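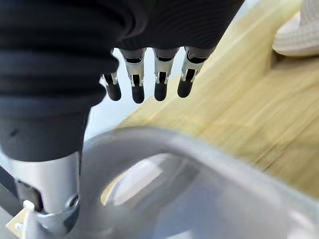 3.2. Le rangement des chaussures d'intérieur

L'entrée du logement est rarement traitée comme une pièce dans les enquêtes sur l'habitat. Les 30 foyers visités à Numville en février y consacrent pourtant une part notable de leurs gestes quotidiens. Engelhardt et Lý distinguent le meuble fermé, qui soustrait les chaussures à la vue, et l'étagère ouverte, où leur disposition reste lisible par tous les occupants. Nous nous limitons au second cas.

Sur une étagère ouverte, deux principes de classement coexistent. Le premier affecte un niveau à chaque personne. Le second regroupe les chaussures par type, les pantoufles destinées aux visiteurs occupant alors un même plateau. La figure 2 relève de cette seconde logique : des pantoufles blanches se trouvent sur le plateau du milieu, d'autres, de teintes gris pâle et rosée, au niveau inférieur. Un fauteuil gris clair jouxte le meuble. 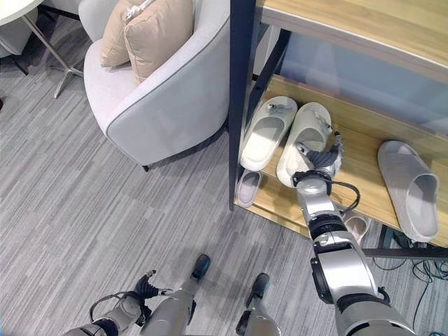
Figure 2. Étagère à chaussures ouverte, plateau intermédiaire et niveau inférieur. Pantoufles blanches au niveau du milieu.

L'orientation des pointes varie d'un foyer à l'autre. Tô l'interprète comme un indice du moment où la chaussure est reprise : la pointe tournée vers le fond suppose qu'on saisit la pantoufle par le talon, puis qu'on la retourne avant de la poser au sol. Lors des entretiens, plusieurs habitants ont décrit ce geste sans lui accorder d'importance. Une participante de Prasley place au contraire les talons vers le mur, « pour les avoir dans le bon sens en partant ».

La proximité d'une assise modifie aussi l'usage du meuble. Lorsqu'un siège se trouve à portée de bras, le niveau inférieur est employé plus volontiers, l'occupant n'ayant pas à se baisser depuis la station debout. Nous revenons sur ce point en 3.4, à propos des logements de moins de 50 m².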